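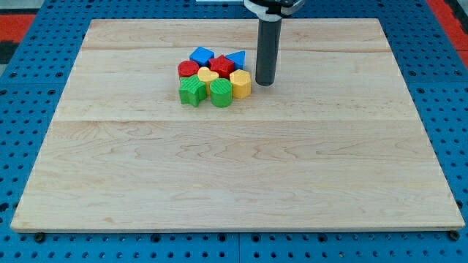 Toy library at Wullport doubles its shape-sorter shelf

Families in Wullport have a lot more shapes to play with this month. The town's toy library, which runs out of the old Seneviratne showroom on the harbour road, reopened on Jan 13, 2026 after a winter sort-out, and the part everybody wanted to talk about was the new shape-sorter corner.

Shape sorters have always been the first thing to go out on loan. They are also the first thing to come back with a piece missing, and until last summer there was a whole cupboard of boxes that couldn't be lent because a star or a triangle had gone astray under somebody's sofa. Sorting out that cupboard was the big job of the autumn, and what a difference it has made! Boxes with gaps have been matched up with stray blocks, washed and put back on the shelf, and a batch of new ones has been bought to go with them.

The library now has 2,824 toys on its list, and 2,082 of them are out in people's homes as I write. Tanvir Jayawardena, who has run the lending desk since it opened in a church hall, thinks that is the highest it has ever been.

"People assume we must be quiet in January because everyone's just had Christmas," he said. "It's the other way round. The new toys have lost their shine by the second week and the children are ready for something else. We had a queue down to the chip shop on opening morning and I was delighted."

The most popular loan so far is the small coloured block set, in red, blue, yellow and green, with stars and hearts as well as the usual cubes and cylinders. The blocks have ribbed sides, and that has gone down very well with the parents of younger babies, who are more interested in running their fingers over a block (or chewing it) than in posting it through a hole. Older ones get straight down to business. I watched a little girl in wellingtons try a triangular prism every possible way up before handing it to her grandad, and then take it straight back off him when he got it wrong too.

Iraís Figueroa looks after the under-threes session and chose most of the new stock. She is a great fan of the heart.

"A cube is easy to turn because it'll go in lots of ways," she said. "With a heart you really have to look at it. Some children leave it right to the end, and some go for it first because it's the one they like. The star is the same. It has five points, so you get five goes at it, and they work that out far sooner than you'd expect."

She doesn't mind at all if the blocks never go near the sorter. Plenty of children stack them, line them up by colour or use them as shopping. Her own favourite game is to put a few out on a board, let the child have a good look, then cover them with a tea towel and take one away. It works with a two-year-old if you only use a couple of blocks, and she says it is surprisingly hard for grown-ups once you use the lot. I lost both rounds.

There have been changes to the room as well. The play corner has been moved away from the door, so the draught is gone, and the low shelves are now arranged by the kind of play and no longer by age. That means puzzles next to sorters, then building toys, then the noisy things as far from the desk as they will go. Fasil Gebru painted the shelves over two weekends and has put a little drawing of each toy on the end of its bay, so children who can't read yet can find their way about. His drawing of a xylophone has been taken for a ladder, a fence and a rib of beef, but they all seem to find it in the end.

Borrowing works just as it did before. Each family can take two toys at a time and keep them for three weeks, and renewing is fine if no other family has asked for the toy. There is no fine for a lost piece. What the desk would like is to be told, so that the box can be made up from the spares drawer before it goes out again. The spares drawer is a treat in itself, by the way. Britt-Marie Lunde, who repairs and checks returned toys on Thursday afternoons, has divided it by shape and is always glad of odd blocks, even if the rest of the set went to the tip years ago.

"Bring me the single green one from the bottom of your toy box," she said. "I bet I've got somewhere for it."

She checks every set against a card in the lid and gives plastic blocks a wash in warm soapy water with an old toothbrush for the grooves. Wooden toys get a wipe and are left to dry on the rack. Anything cracked comes off the list for good.

The sort-out was paid for with a grant from the Flivudano fund and the takings from the July fête, where the cake stall sold out before lunch. There was enough left over to buy nine extra storage boxes with proper clips, and Yolanda Yupanqui has already got plans for the next round of shopping. She would like more toys for children who use one hand, some larger blocks that are easier to grip, and a second marble run, as the waiting list for the first one now stretches into spring.

There is also talk of a monthly visit to Jaltitz, where families have to take two buses to reach the library at present. The idea would be to pack a van with the most-requested toys and set up in the school hall for the morning. Nothing has been settled yet, but there was a sheet on the desk for people to sign if they would use it, and it was filling up nicely by the time I left.

The toy library is open on Tuesday and Thursday from half past nine until four, and on Saturday mornings until noon. Joining is free for anyone living in Wullport or the villages, and childminders and grandparents are very welcome to have a card of their own. Bring something with your address on it, and a sturdy bag. The under-threes session starts at ten on Thursday and there is no need to book, though it does get busy, and buggies need to be left in the side porch.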